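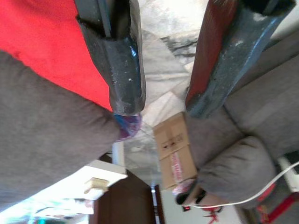
Ternstead Family Lounge: progress report to the Lestex Fund

Submitted March 10, 2020
Prepared by Yaw Gyamfi, project lead

Where we are

When we last wrote, in December, the lounge at Ternstead had nine-year-old plastic chairs and a waiting list of complaints. The chairs are gone. The complaints are down to the coffee, which your grant does not cover and which I have been asked to mention anyway.

The gray sofas are in. We ordered from Farah after sitting on everything the Emham showroom would let us sit on, including one model that two of us needed help getting out of. The ones we chose have plump rounded arms and a soft, velvety cover, and they are deep enough for a parent and two children or one teenager. Gray won the vote over green by a single ballot. I am told the green party has accepted the result.

The tile floor stays. We had priced a carpet in the original application, but the light tile with the gray marbling cleaned up far better than expected, and a carpet in a room where people eat crackers is a commitment we were happy to avoid. We would like to move that line to storage - see below.

What has been harder than planned

Keeping the floor clear. The room was designed with seating for 15 and storage for a coat, possibly two. Small things end up on the tile against the sofas, where they stay until somebody's foot finds them. Cardboard boxes are the worst of it. Everything we buy seems to arrive in one, and a box set down beside a sofa "for a minute" has a way of becoming furniture.

Small electrical items come second. Anything black with a little red light on it gets left alone out of respect, on the theory that it must be doing something important. We have begun asking people to label these. So far the labels have mostly gone on the boxes.

Fabric is the third problem. The covers show lint, and anything bright left next to them, red especially, makes the whole room look as if it is halfway through being packed. We now keep throws and spare cloths in the hall closet, in theory.

The tidying routine

Since the sofas arrived we have closed the room for 15 minutes at the end of each day. Cushions get squared up, the gap between the sofas is cleared from one end to the other, and whatever is on the floor goes to a shelf, to its owner or to recycling. The first attempt took 90 minutes and produced 7 single gloves. We are now inside the limit on most days, although "most" is doing some work in that sentence.

Spending

Seating came in slightly under budget. Delivery came in slightly over, owing to a stairwell that is narrower than the drawing of it. The two very nearly cancel out, and the full ledger is attached for anyone who enjoys that sort of thing.

Requests and next steps

We ask your approval to put the unspent carpet money toward five low cabinets with doors. Doors are the important part. Open shelves were tried in the old room and simply moved the mess up to eye level.

Still to do: felt pads under the sofa feet, a second lamp, and a decision on whether the seat covers can be washed on site. Farah says yes and the care tag says something more guarded. I will test one cover before risking the set and will send you the outcome along with the cabinet quotes.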